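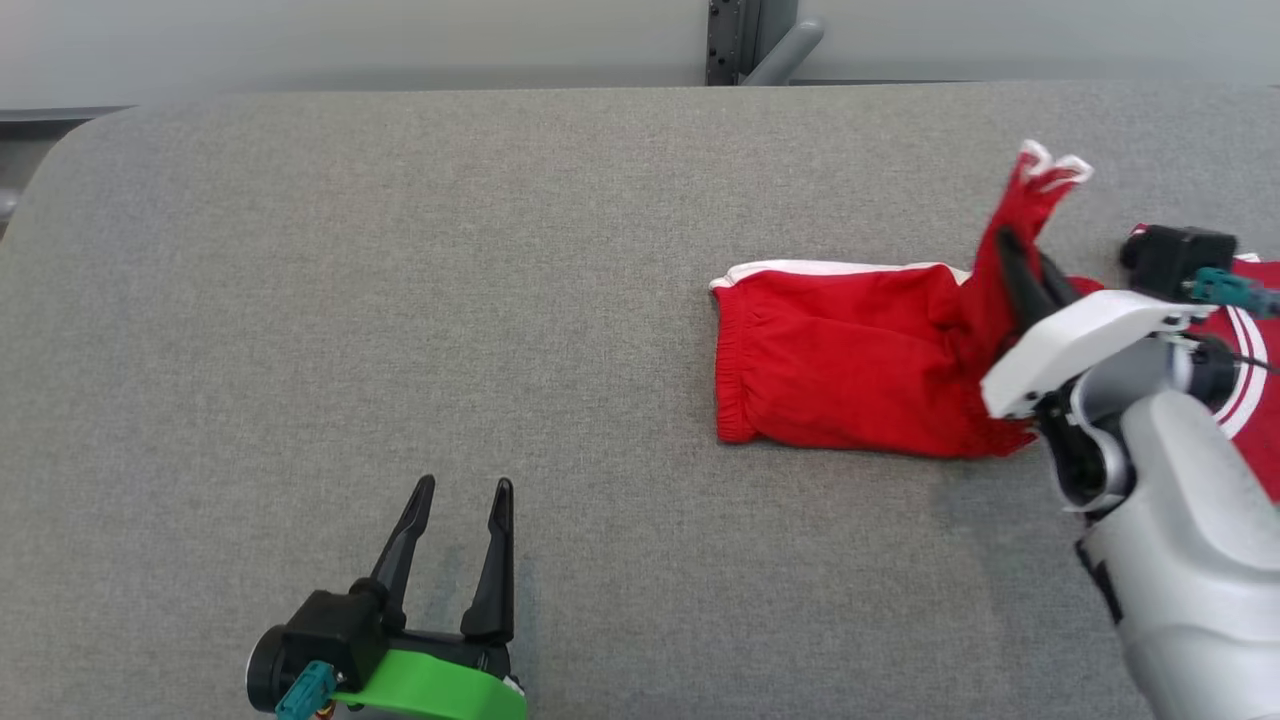 Minitska Padded Work Surface for Two-Arm Garment Handling

The Minitska is an upholstered surface for robot cells that fold, sort or pick up clothing. The cover is a light grey woven fabric and the corners are rounded.

Safe use

Do a risk assessment of the whole cell before first use. The padding is not a safety device and does not replace guarding or speed limits.

Keep hands off the surface while either arm is powered. An open, idle gripper counts as a live one.

Set the grip force for the thinnest fabric in the batch. Waistbands and trim need their own test lift.

Route camera cables clear of the wrist joint and check them every 100 hours.

Stop both arms before straightening a garment by hand.

Specifications

Usable depth: 530 mm
Maximum spread load: 3 kg
Cover life: over 400 shifts in our own testing
Cover: removable, cold wash, line dry

Ordering

Sold through Oreck in Canada and Lau in Australia. Spare covers are stocked in grey only. The Branier clamp kit is sold separately, and the new colour range ships in February.

Page updated January 15, 2024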